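Fleece as a backing for wall quilts — convince me (or talk me out of it)
Valtunik Craft Boards > Sewing and Quilting > Materials

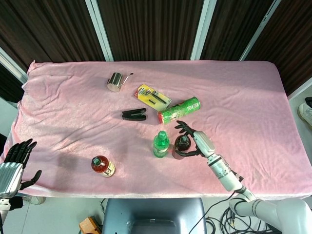 plumbobbin
Started: 11 November 2021

I have been quilting for 12 years and until October I had never once backed anything with fleece. Cotton, always cotton, sometimes flannel for a baby quilt. Then my niece asked for something "squishy" and I gave in, and oh my gosh, I love it! No batting, no basting spray, half the layers to wrestle under the needle, and it drapes over your knees like a sleepy cat. The pink I have on the table in my photo is typical of how fleece looks before you tame it, all folds and creases, with a bit of a shimmer to it, and the steel pitcher and the stapler are sitting right on top. So now I want to go further and back a wall hanging with it. Has anyone done this? Does it sag? Do you prewash? Tell me everything.

threadbare_jo
Welcome to the fleece side! I've backed four lap quilts with it and I'm never going back to batting for anything that lives on a couch. Use a walking foot, lengthen your stitch to 3.5 and go slow. The stretch runs mostly one way, so put the stretchy direction across the width.

For a wall hanging though... hmm. I'd want a rod sleeve top AND bottom.

Hae-won Yoo
I'm going to be the grump. Fleece on a wall is a bad match. It stretches under its own weight, and a hanging quilt is nothing but weight pulling in one direction. I made a 70 inch one for our guild show and by the time it came down the bottom edge had a smile in it. A big one. Lovely to touch, but people aren't supposed to touch them!

Lap quilts, yes. Wall, please no.

plumbobbin
A smile, oh no. Was it quilted densely or more of a loose grid? Mine is going to be small, a log cabin in browns and creams, and I was planning lines an inch apart.

Hae-won Yoo
Loose grid, six inch squares. Fair question. Dense lines would have helped some. I still say cotton.

Jummai Olaniyan
Have to disagree with Hae-won here, and I say that with love because her advice on bias binding saved my whole spring. I've had a fleece-backed hanging in my stairwell for three years and it's as square as the day I trimmed it. Stitched every half inch — yes, it took forever, and I went through a cone of Oshima thread like it was candy. All that stitching is what holds it. The fleece also grips the wall a little, so it doesn't swing when the front door slams.

Don't prewash, there's no point with polyester. DO iron from the cotton side only, on low. Ask me how I know. (There is a shiny patch shaped like the tip of my iron on the back of that hanging and it will outlive me.)

threadbare_jo
The iron print!! I have one too. We should have a club.

oldtrokau
Anti-pill or blizzard fleece? Makes a difference. The cheap stuff sheds into your bobbin case and my Trokau hates it. I clean mine out every second bobbin when I'm on fleece.

plumbobbin
I think it's anti-pill but the label is long gone. It came out of the remnant bin at Vavgate, which if you have one near you, GO. The bin is by the zippers.

And Jummai, half inch lines! You're a hero. I might split the difference at three quarters.

Hae-won Yoo
Three quarters and a small quilt, OK, I'll allow it. Put a strip of twill tape in the top seam before you add the sleeve. And post it after it has been up a few months, I want to see that bottom edge.

Jummai Olaniyan
Seconding the twill tape. Stitch it down both edges.

oldtrokau
What size needle are you all using? I've been on a 90/14 ballpoint but it skips where the seams pile up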